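Insulated Bag Lunches: Frequently Asked Questions

How long will lunch stay cold in the bag?
Plan to eat within a couple of hours of pickup. The lining slows warming but does not replace a refrigerator. On a hot day, add an ice pack.

Do I need to flatten the lining?
No. Wrinkles in it are normal. Fold the flap over the food before you carry the bag.

How should I set out the food?
Use a table with a mat and keep the bag upright at one side. Put loose food in a bowl and small items in trays. Bread and buns go in last and come out first. 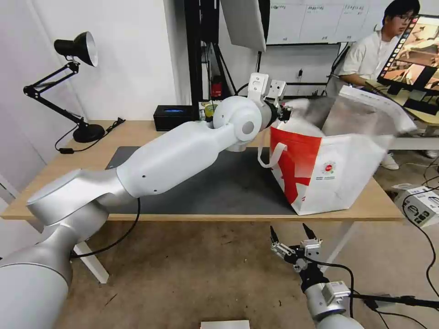
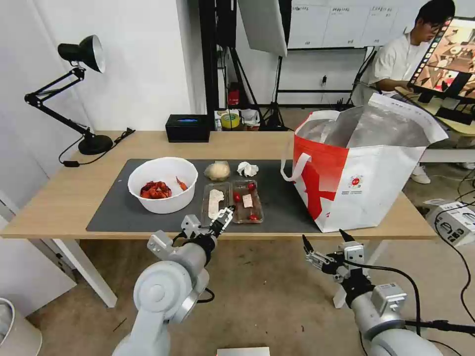
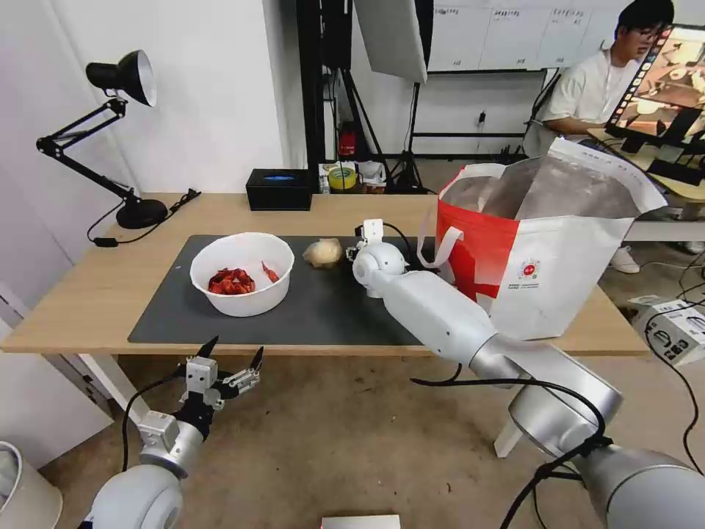 Can I put hot and cold food in the same bag?
We don't recommend it. Order a second bag for $4.99 and keep them apart.

How do I clean the inside?
Wipe it with a damp cloth and mild soap, then leave it open to dry for 30 minutes. Do not machine wash.

Where do I return bags?
Drop them at the Nwachukwu Street counter in Drerkbridge before 4 p.m. Returned bags must be empty.

Who do I contact about a missing item?
Write to Bukola Shehu at the order desk and include your order number.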